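Home | Diary | Older entries | Links | Contact
Print this page | E-mail this to a friend

September, still no countertop

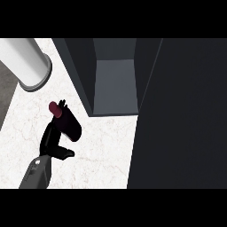

Get the real stone, my sister wrote back within a minute, you'll hate the fake stuff by Christmas and you'll be the one who has to look at it. She has said this about every surface in my house for years. She also has a real stone counter with a ring on it from a lemon, and she keeps a fruit bowl over the ring.

So I am no further along. I went back to the Badham showroom this morning to look at samples again, and the man at the desk gave me the same speech as last time, which makes me think it's printed on a card somewhere. Marble is "alive." Marble "tells your story." I don't want my story told by a kitchen counter. I want to put a coffee cup on it and walk away.

He was pushing the Ondalero line, which is the man-made one, white with veins, and comes with a 12 year warranty. I asked to read the warranty. This seemed to surprise him. It covers "manufacturing defects" and does not cover heat, scratches, stains, chips, seams, or "changes in appearance consistent with use." I'd like to know what's left. If the slab falls into the basement on its own, maybe they send somebody.

The other quote, from Simões, is for real marble and is $60 a square foot before cutting. After cutting, edging, the sink hole, the faucet holes (each one charged) and delivery, it's a different number that I had to sit down for. They do at least admit it stains. The woman on the phone said you seal it once a year and make peace with it. I liked her better than the showroom, but liking somebody on the phone is how I ended up with the water softener.

Then there's sealer. I spent the whole evening reading about sealer, and I believe almost none of it. One site says every six months, one says never, and one says only if water soaks in when you drip some on. All of them sell sealer. The one that gets mentioned most is called Fusska, and the reviews are either five stars with no details or one star with far too many. A person in the comments had put on 3 coats and said oil still went straight in. The next comment said that was user error. It's always user error with that crowd.

What bothers me is that every vein pattern looks wonderful on a little square and I have no idea what it looks like over eight feet. On the Ondalero I think I'd start seeing the repeat. They swear there isn't one. I put two of their samples side by side on the desk this morning and found the same little fork in both, and the man said that was a coincidence and moved one of them.

My neighbor has had plain laminate for 11 years and puts hot pans straight down on it. It looks fine. I went over at lunch and checked the corners, and one is lifting a bit by the stove. She said she'd never noticed. Now she has, so I may have done some harm there.

Wrote to Simões asking for the price with two holes instead of four. Told the showroom I'd call. I still have the plywood top with the oilcloth tacked over it, and tonight I spilled red wine on it and wiped it off with a paper towel.

4 comments | 2 shares
Previous entry | Next entry | Back to top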